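Four hands, one club: talking with Adeel Hashmi about the Gritar project

Adeel Hashmi is eating a granola bar when I get to him and he does not stop eating it. Club runs two hours, he says, and he isn't going to lose any of it to lunch. Fair enough. We talk standing up, mostly.

He started the Skuvia robotics club with four members. Now there are 21 on the list. "On the list," he says again, with a look. "Twenty on a good day. Less when there's a chem test."

The project this year is called Gritar. The idea is to teach an arm to do small table jobs - pick up, put down, hand over - by having people do the jobs first with hand-held grippers and feeding that to the software. No joystick. No typing in positions one by one, which is how they did it last year and which he describes as "the worst April of my life."

Why grippers and not just hands? I asked him that twice, becuase I didn't get it the first time.

"Your hand cheats," he says. "You've got five fingers and you can feel everything. The arm gets two. So if you want to show it something, you should only get two as well. People pick one up and go, oh, this is hard. Good. Now you know what the robot's dealing with."

New members get the same first task. Pick a thing up with one gripper, pass it to the other gripper, set it down. Sounds like nothing. Annunziata Sorrentino, second year in the club and the person who runs training, says her first handover took her most of a session.

"I kept squeezing too early," she says. "Or I'd let go with one before I had it with the other. You have to slow way down. And then Adeel tells you you're too slow."

Is he right? "Sometimes."

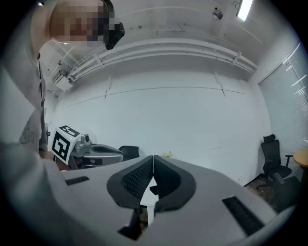 Rurnamard, Nov 7, 2023

The fingers are what everybody asks about. Black, rounded on the outside, kind of like little horns, with a patch of small raised dots on the inner side. Two of them, mirror images, closing on each other down the middle. I wanted to know if the shape matters that much.

"Shape matters, dots matter, everything matters," Hashmi says. "We had a whole argument over fingers. It went on for weeks."

Then there's the cube with the black and white squares on it, mounted on the side of a gripper. Sorrentino takes this one. A camera can find those patterns easily and work out where the thing is and which way it's turned, she says, so you treat it nicely. Don't put your thumb on it. Don't put stickers on it. (Somebody put a sticker on it.)

The competition is the Pastor Cup, which they entered last year and did badly in. How badly? Hashmi holds up two fingers. Two points. The arm knocked over its own target in the first round and then sat there.

"It was quiet," Sorrentino says. "You could hear the fan."

This year they want the handover working by winter break. After that, sorting. After that he has a list, which he starts reading to me off his phone until she tells him to stop.

I asked what they look for in new people. Coding? He shakes his head. Coding they can teach, and half the club came in with none. Patience, mostly. Someone who'll do the same move 20 times and not get sloppy on the last few, since sloppy goes into the data same as good does. Sorrentino throws out bad runs herself, and she's not popular for it.

"I threw out a whole afternoon of his," she says, pointing at Hashmi.

"My elbow was tired."

"It was a bad afternoon."

They do argue a lot, these two. Doesn't seem to bother either of them. She wants fewer tasks done well, he wants more tasks and fix them later, and the plan on paper is somwhere in between. She wrote the plan, so I'd guess it leans her way.

Last question, was there a point last year where he thought of quitting? He thinks about it. "After Pastor, sure. For the ride home. Then somebody in the back seat started talking about what we should've done with the wrist, and I turned around and started arguing."

New members can join at any time this term. Tie long hair back, and eat before you come.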